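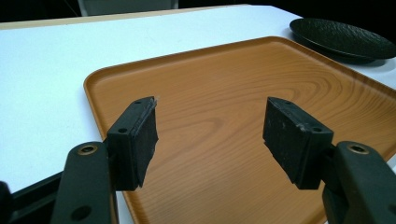
Gripper over the serving tray, Thursday open day, Plumwood hall

traylift_dan
Went to the Grerar open day on Thursday. They had the hand-held gripper out on a white table with a tray and a black plate, and visitors could try it. You squeeze, the fingers close, and the recording goes toward training the arm they had running next door. I got 2 turns. Picture is from the table.

mossback
What were the pads like? We run Stisoline pads at work and they go shiny and useless.

traylift_dan
Dark and matte, rubber or foam, I didn't ask. A bit worn, some pale scuffs on the right one. One little white fiber sticking out at the corner of the left one.

kessel40
So they let the public wear out the pads and then record with them. I'd want fresh pads for every session or the data is mixed.

mossback
Disagree. The arm will be working with worn pads too.

kessel40
The arm will be working with pads worn the same way every time. A visitor grabs a tray any way they like. Those are different things.

plainbearing
I was there in the afternoon. The talk said they collected 300 demonstrations before they let the arm try the tray at all, and the open day ones are kept separate. Somebody at the back asked that exact question.

kessel40
OK, that helps. I still wouldn't use them.

ohm_sweet
Is that a real wood tray? Looks heavy for those fingers.

traylift_dan
Plastic with a wood-grain print. You take it by the rim. The plate was harder for me, I kept coming in too steep.

ohm_sweet
Thanks. How did the arm do?

plainbearing
In the run I watched it did 20 tries with the tray and missed two. Slow, though. I left before the plate.

mossback
Georgiev had a faster one at their demo in January but it was all boxes. I'd take slow with a rounded rim over fast with boxes.

kessel40
Boxes are what people pay for.

traylift_dan
Parking was $20 by the way. If you go to the next one use the lot behind the hall, that one is free until 6.

ohm_sweet
Did they say when the next one is?

plainbearing
No date yet. They said sign up at the desk, limit is 100 people.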